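The Slow Business of Picking Up a Toothbrush

On the Dromilwood industrial estate, between a tyre fitter and a firm that re-covers pub stools, there is a shared workshop called Grillbridge. Members pay 30 pounds a month for a key, a shelf and the right to complain about the bandsaw. Most of them make furniture. Dagný Holst and Pravesh Mnguni are making a pair of arms tidy a bathroom, one small item at a time.

The project is called Marty, after an uncle of Holst's who could never find anything either. It began in April with a single arm and a great deal of confidence. The second arm came when they found that one hand is fine for pushing things off a table and not much use for anything else.

"I used to fit kitchens," says Holst. "People think this is a step up. A cupboard has never once swung round at me."

Mnguni writes the software, in the evenings, with biscuits. He shows me the spreadsheet on which every attempt is logged, good or bad. It had reached 2,300 rows when I visited. The column headed "Remarks" starts out in full sentences and by row 668 has become a single word, which the magazine won't print.
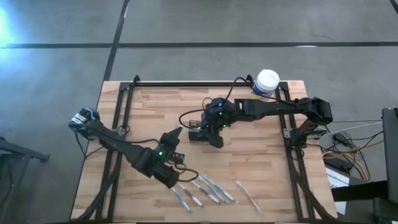
Toothbrushes were Holst's idea. They are cheap, they don't break, and the handles are just irregular enough to be annoying. A block of wood will sit where you leave it. A toothbrush rolls a little, settles on its fattest part and presents itself at an angle no programmer would have chosen. Getting a gripper to close on one without flicking it across the bench took them most of the summer.

The software that plans the movements is Mnguni's own, and he calls it Plarner. It was a typing error, and by the time he noticed, it was in 94 files. Plarner is cautious by temperament. It will think for a good while about a reach that a toddler would manage with its eyes shut, then go the long way round to avoid its own elbow. Mnguni finds this endearing. Holst makes tea.

Cables have been the other education. Every joint that turns has to take its wiring with it, so there must be slack, and slack likes to catch on things. Holst has rerouted the lot more often than she cares to say, and has strong views on cable ties (buy the long ones, cut them flush, mind your knuckles).

I asked what it would all be for, once it worked. Mnguni talked for some time about people with poor grip, and about his grandmother, and I wrote it down. Holst said she'd like it to do the washing-up, but they would have to see about water.

They have the bench booked until the spring. The furniture makers have mostly stopped staring, though one has asked whether Marty could be taught to sand.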